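# How to Write a Back-Cover Blurb for a Fantasy Novel

A blurb is the short pitch on the back of a paperback and at the top of a store page. Readers skim it, often on a phone, so it has to work fast. The steps below assume your book is finished, or close enough that the ending won't change.

## 1. Write one plain sentence first

Put down who the book follows, what they want, and what stands in the way. Leave out the world for now.

> A ferry pilot must smuggle the last heir of Zemham upriver before the thaw.

If you can't get it into one sentence, try again from a different character's side. Dual-viewpoint books usually still have one lead for blurb purposes.

## 2. Limit the names

Use two proper nouns, three at most. My first draft for *The Salt Road to Zemham* named the city, the river Ung, the pilot, her brother and a god called Reltudar. Duyên Hà, who edits for me, crossed out everything but the pilot and the city. "The river" and "her brother" did the same job.

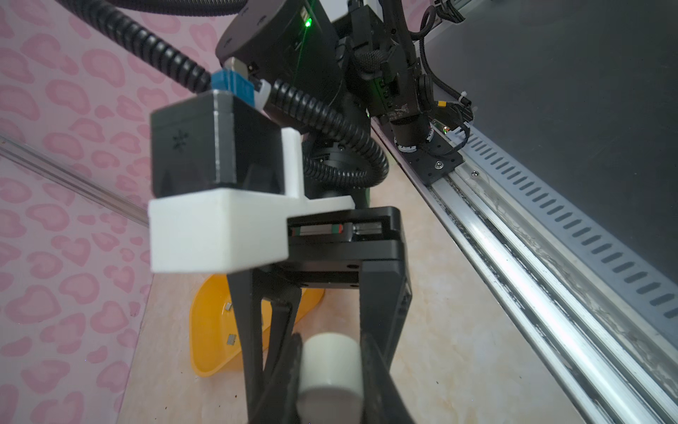
Invented words count as names. Swap them for ordinary ones where you can: a "Reltudar adept" can be a priest until chapter one.

## 3. Build three short paragraphs

- **Paragraph one:** the lead and their normal life, in two sentences.
- **Paragraph two:** the event that breaks it, and the choice that follows.
- **Paragraph three:** what it costs to choose wrong. Stop before the midpoint of the book.

Write in present tense and third person, even if the novel is in first. Keep the total under 800 characters. Mine ended up at 97 words, and I haven't missed anything I cut.

## 4. Write the opening line last

Most stores hide everything after the first few lines behind a link. Pick the strangest true thing in your blurb and move it up. For mine it was the thaw — the river only freezes when a king dies.

## 5. Test it on someone who hasn't read the book

Send the blurb alone, with no cover and no genre label. Ask what kind of book it is and what the lead wants. Vangelis Stergiou read mine and thought it was a romance, so I took out "forbidden" and changed the last line.

Wait a day before making changes, then read it aloud once. Any sentence you stumble on should be split in two.

## 6. Save the versions

Keep old drafts in one file with the title and month at the top. My Brestdale novella has 34 of them, and I used a line from the second when I redid the store page in November.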